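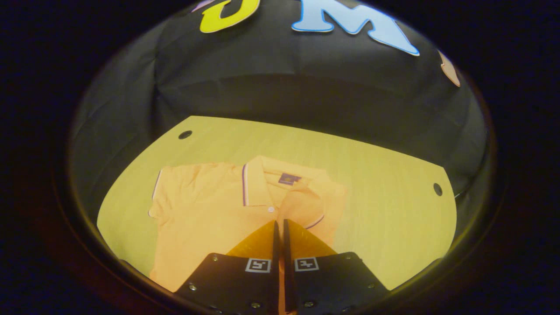 Do you really need a party planner app?

I have now been sent three separate links to Pisura, which tells me that either it is very good or it pays people to send links. My sister-in-law Impi swears by it. She also swears by celery juice, so I went in with my guard up.

The pitch is that you type in your guest list, your budget and the age of the birthday kid, and it builds you a plan. I put in 40 guests and $600 for my daughter's party in May. It gave me a plan with 159 tasks. One of them was "confirm mood." Another was "review confirmed mood." I did neither and the mood was fine, thanks.

To be fair to it, the guest list part works. People tap yes or no, you get a tally, and you can nag the ones who haven't answered without having to write the nagging message yourself. I would happily use that and nothing else. But the free version shuts off replies after a while, and then you're looking at a subscription for something you do once a year, maybe twice if you have two kids.

Then there's the shopping list. Mine came to $338 before any food, and every item on it linked to the same store, Vedumik. Balloon pump, second balloon pump, a "welcome station," little bags to put other little bags in. I asked my neighbor Pouran what she spent on decorations for her son's last birthday and she said a pack of construction paper and some tape. It looked great – I was there, I ate the cake.

What bugs me is the budget feature. You'd think a budget tool would help you spend less. Mine kept telling me I had "room to grow" in three categories. I don't want to grow in napkins. When I dropped my total by half to see what would happen, it cut the food and kept the welcome station.

I know some people love this stuff. Urho from my old job used it for his parents' anniversary and says it saved him, mostly because his family is spread all over and can't agree on a lunch time. Fair enough. If you're herding relatives across time zones, I can see it.

For a kid's party at home, though, I'm going back to the back of an envelope. I canceled before the trial ran out, which took four screens and a survey. If anyone has used Disetti, the other one that keeps popping up in my feed, tell me in the comments whether it also wants me to confirm the mood.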